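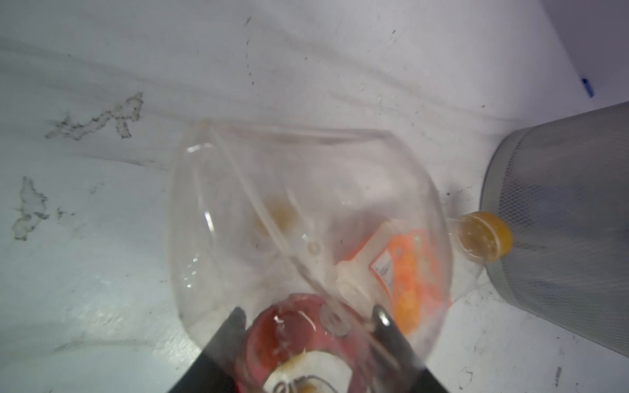 A clear bottle with a yellow-orange cap, seen from the wrist. The mesh bin is on the right.

Venance Teach Kit for Two-Finger Arms

Posted 18 March 2018 by Elie Aoun

We use cookies to remember your cart. By continuing to browse you accept this. OK

The Venance Teach Kit lets you show an arm a job by doing the job. You hold the leader handle, the arm copies you, and the wrist camera keeps a record of every fumble. Most customers are surprised by how bad they are at picking up a bottle. Give it an afternoon.

Our own test job is clearing drink empties into a wastebasket. It was chosen by Eusebio Restrepo, who runs the Valuncombe shop and had no shortage of empties. Clear plastic is a mean thing to hand a beginner: it shines, it dents, and it looks like whatever is behind it. If you can teach this one, boxes will feel like a vacation.

In the kit:
- Leader handle with trigger, left- or right-handed
- Wrist camera and bracket
- 2 pairs of finger covers
- Foot pedal (tap to start a take, tap twice to throw it away; you will tap twice a lot)
- Salazar recording software, one seat
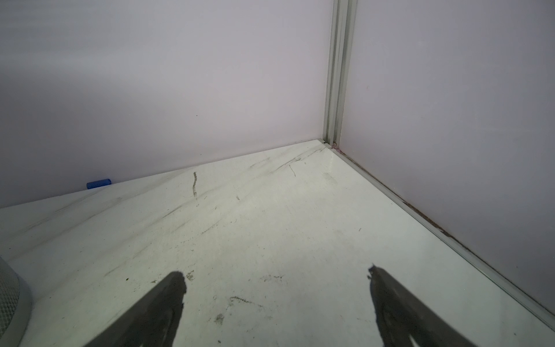
Fingers open over the work surface. Covers are a wear part and sold separately.

Finger covers fray at the tips, sooner if you press down on the table, and everyone presses down on the table. Scuffs on the panel are not covered by the warranty either. We did ask.

The handle works over a network cable or by hand guiding, with the motors slack and your own fist on the wrist. Hand guiding is quicker to learn. It also puts your knuckles in the camera view, so use the handle for any take you plan to keep.
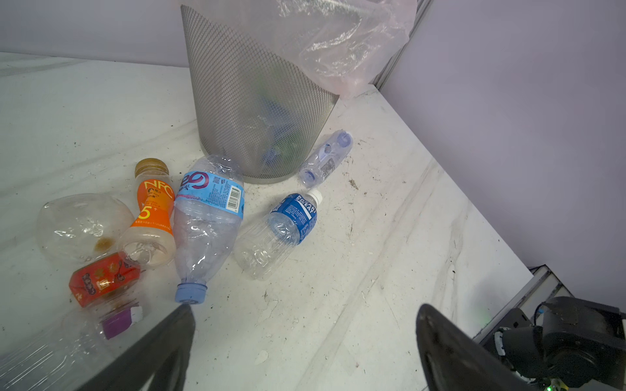
How many takes will I need?

For one bottle in one spot, 4 good ones will get you something to show your boss. For a mixed pile, with a crushed carton in it and labels facing every which way, plan on 123 and a second pot of coffee.

Price: $1,439, arm not included. Ships from Gukelgate. Orders for the left-handed handle placed now ship with the next batch.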